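Notes from the Suture Corner: Closing a Small Cut in Skin

Newsletter of the Bestham Skills Room, 10th October

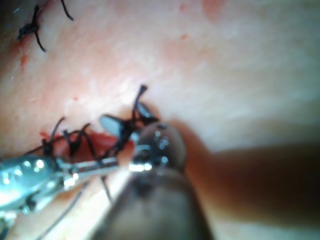
How far from the edge of the cut should the needle go in?
Choose one distance and keep it on both sides. If the needle enters close to the edge and comes out far away, the two sides will not lie level, and one of them will sit on top of the other.

Several readers wrote to us after the August issue and asked for something on interrupted stitches. These are single stitches, each one tied and cut before the next is started. They take more time than a running stitch, but if one of them loosens, the others still hold. For people who are new in our room it is the first closure we teach.

Black thread is a good choice for learning. It shows well against pale skin, and you can see where each loop lies, also when several strands cross over the red line of the cut. A finished knot looks like a small dark cluster with the ends standing out from it. Please don't cut these ends too short. They must be long enough to be held when the stitch is taken out.

Hold the curved needle on its body and not at the tip – the tip becomes dull very quickly when metal closes on it. Let the needle follow its own curve through the skin. Many beginners push it straight, and then it bends or it tears the edge.

The tangle is the other common trouble. When two or three stitches are in progress and the tails are long, the strands catch each other. Stop, lift the tail you need, and lay the rest to one side before you make the next loop. Pulling only makes it worse.

About tightness we get more letters than about anything else. The edges should meet and touch, no more. The skin will swell a little in the next days, and a stitch that was tight on the first day will then be too tight. Place the knot to the side of the cut, so it does not press on the line itself.

The handout from the Distness course has been printed again, 100 copies this time, and you find them on the shelf by the door. Page 65 on needle angles was corrected. The Herrera practice evenings continue in room 101, and there are still places for those who have not tied a knot before. Please bring your own thread scissors if you have them – ours are often in use.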